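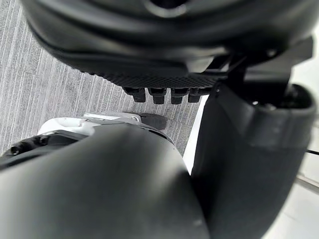
Home Programs Employers Reports Contact

Progress report to the Hultberg Fund, 6/21/24

Thank you again for staying with us through what has been a busy and, at times, rather bumpy half year at Birach Staffing. When we wrote to you in December we were still sorting out the new intake forms, and I am happy to say that those are now behind us – the whole team uses them, even the people who grumbled the loudest (I was one of them).

Since then we have sent out nearly 3,000 invitations and held first interviews with 974 job seekers, most of them returning to work after a long gap. Of those, 83 have started permanent jobs. That is lower than we had hoped for, and I would sooner tell you so plainly. Two large employers froze their hiring in the spring, and the Judis warehouse pushed back its start dates twice. 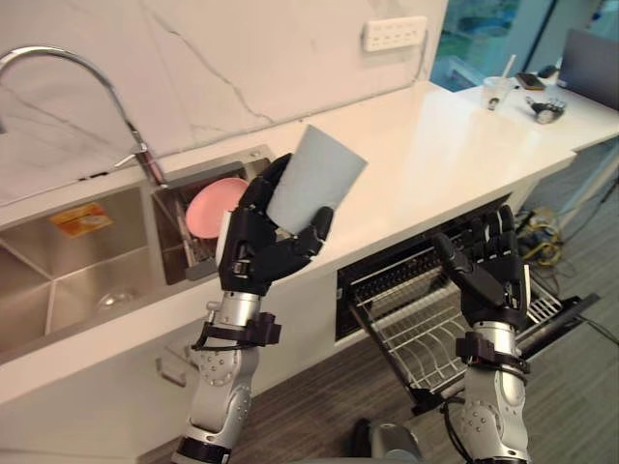
Our hospitality and kitchen track has been the pleasant surprise. Hjaltadóttir Catering took on its first group from us and has already asked for a second, and the supervisors there have been very patient with people who had never worked a shift in their lives. We teach the plain everyday things first, like how to work at a double sink and how to load a dishwasher with the door down and the rack pulled out, and then move on to food safety and reading a rota. Four of the trainees have asked to go further and study for the supervisor certificate, and we would love to help them do it.

Spending is a little under budget, mostly on account of the recruiter position in the Judis office that we haven't managed to fill. We would like to move that money into bus passes and interview clothes, if you are comfortable with the change. A revised budget will follow once we have heard from you.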